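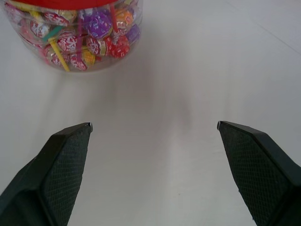
A gripper opened towards a jar of lollipops on a table.

Confectionery packer Eklow has set aside money for six robot arms at its Nandska site, with the first two due on the packing benches in March.

The firm looked at offers from two suppliers and chose Kiltar, whose arms come with two-finger grippers and a small camera at the wrist. The full order is worth 269,000 euros, including fitting, guards and the first year of servicing. Spare finger pads are charged separately.

Miroslava Čierny, who runs purchasing at Eklow, said the arms themselves made up roughly 63 per cent of the bill.

"The quote for the arm is the easy number," she said. "Then you add the stands, the cabling, the training days and somebody to look after it all. Our first budget left out the stands completely, so we had to go back and ask for more."

The arms are meant for mixed orders, where jars, tubs and small boxes of sweets go into the same carton. That work is now done by hand on two shifts. The fixed packing line, bought from Urquijo, will stay in use for single-product orders.

Payment is split into three parts. The last is held back until an arm has run for 90 days at the rate set out in the contract - a term Eklow asked for after a labelling machine arrived late and ran slowly for most of its first year.

Juraj Slanina, the site's production planner, said 22 products had been picked for the first stage, most of them in round plastic jars. Loose bags will be looked at later.

"We need the benches moved before anything is delivered, and that has to fit around the Easter orders," he said.

A decision on when to take the other four arms is expected in the summer. Kiltar has agreed to hold its price until then.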